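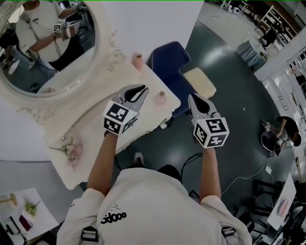
My daughter has made the under-16 rep side this year as an offensive lineman (left guard, of all things!) and I'm trying to set up a proper corner at home for her gear and her stretching. The spare room has a white vanity table with a big round mirror in a scrolled frame, and she likes to check her stance in a mirror, so that part is sorted. What I can't work out is the shoulder pads. The club hands them out in November and wants them back at the end of the season, and the set she has been given rides up at the neck whenever she gets down low. Do I ask for a smaller set, or is it a matter of lacing? I'd rather not buy new if I can help it - the shop quoted me 900 dollars for pads and helmet together.
Posted by Xolalpa, Jul 22, 2025

Home | Forums | Gridiron | Juniors | Gear | Log in

Fiveo
Welcome to the line, the best place on the field if you ask me! Riding up is nearly always the straps under the arms being too loose, so start there before you go swapping sizes. Have her put the pads on, do the straps up firmly, then get down in her stance and hold it for 30 seconds or so. If the collar still touches her neck or chin, go back to the gear steward and ask to try the next size down. Linemen's pads do sit a bit differently from a receiver's, so make sure they haven't given her a set meant for another position - it happened to my eldest and we played 6 games before anyone noticed. And please don't cut or shave the padding yourself, as the club will want it back whole.

Evon
smaller set. we had the same thing

Aveo
I'd agree with Fiveo about the straps, and I'd add that she should try it all with the helmet on as well, and whatever shirt she wears underneath. Ask the line coach to have a look at training too, they're usually happy to help.

Last updated 6 days ago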